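Posted in: Campus Life, Grumbles

Search this blog Go

I have been asked to sit on the graduation working group at Savari College, which is how I learned that a degree ceremony takes 34 emails before anyone mentions the students. Mostly we discuss chairs. The Biltmont Hall holds 200, the fire certificate says so, and every year the families arrive in numbers that suggest they can't read a fire certificate. 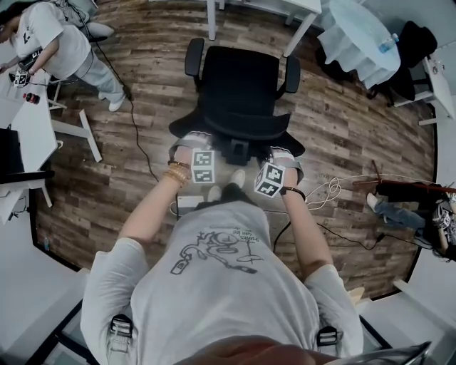

Chang-ho Yook, who teaches statistics and ought to know better, proposed a ballot for guest tickets. Two each, then a draw for whatever is left over. I said this would end in tears. He said it would end in a normal distribution of tears, and it was minuted.

Then we got on to gowns. The hire firm wants measurements by April, including head circumference, and I can tell you that undergraduates will hand in a dissertation at four in the morning sooner than find a tape measure. Last year's lot guessed. One poor lad crossed the stage with his cap balanced on his hair like a tea tray. 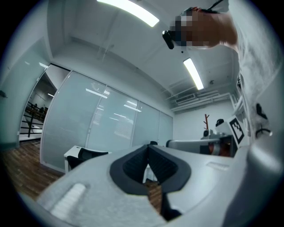 The business of the names

Whoever reads the names gets roughly one rehearsal. I've volunteered, having spent years hearing Gebremichael come out as three different surnames in the same afternoon. I'm ringing people up and asking them. It's slow, but I've had some lovely chats.

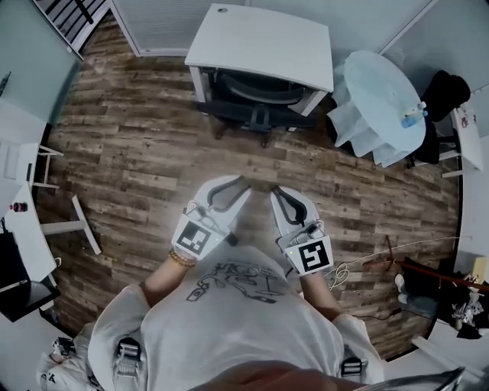 Both hands full, April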